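Hiltau Planner: what it does and who it suits

By Rianne Geerts
July | 14 comments | 100 shares

I've been living with Hiltau Planner for a good while now, so I thought it deserved a proper page on the site. It's a planning and control package for mobile robots with arms, and it comes with its own simulated house so you can break things without paying for them (I've broken plenty!). You give it a goal, it works out where the base should go and what the arm should do, and you can watch the whole thing through the robot's own cameras.

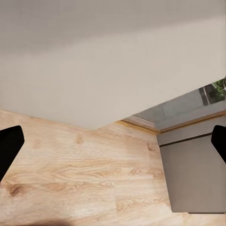
Gripper view in the simulated house, fingers open over the wood floor.

The wrist view is the one I leave open all day. I like having both fingers in sight — if the planner wants to come in at a silly angle, I spot it straight away. Plain stretches of floor and wall are worth testing too, as there's so little for the perception side to grab hold of.

Kitchens are harder work. Brushed steel, long bar handles, a narrow toe-kick down by the floor... you'll want to turn the clearance setting up a notch before going in low. Daichi Kinoshita wrote the approach tool and it's my favourite bit of the package by miles.
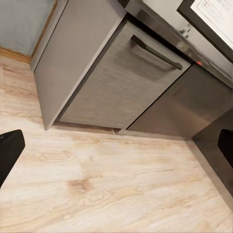 Base and route planning

Routes are worked out on a map you can edit by hand, which I do a lot. Doorways and glass get their own layer, and you can mark a threshold as "slow", "ask first" or "never". The free licence stores 668 saved routes (no idea why that number, I've asked), and the full one goes up to 3,000. 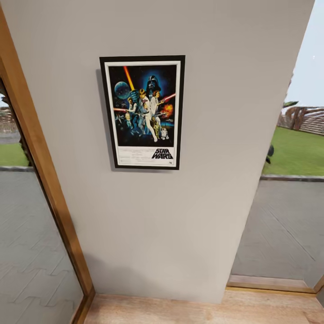
I keep every outside door on "ask first", and the planner then stops and waits for a click before it carries on. Settings save per house, so you can swap maps and not lose your fiddling. It runs happily on my old desktop — just close your browser tabs first.

Recent items
Orlandini map editor, second look
Umidov arm drivers: installing on Linux
Otville meet-up notes
Deividas Koppel on tuning grasp speed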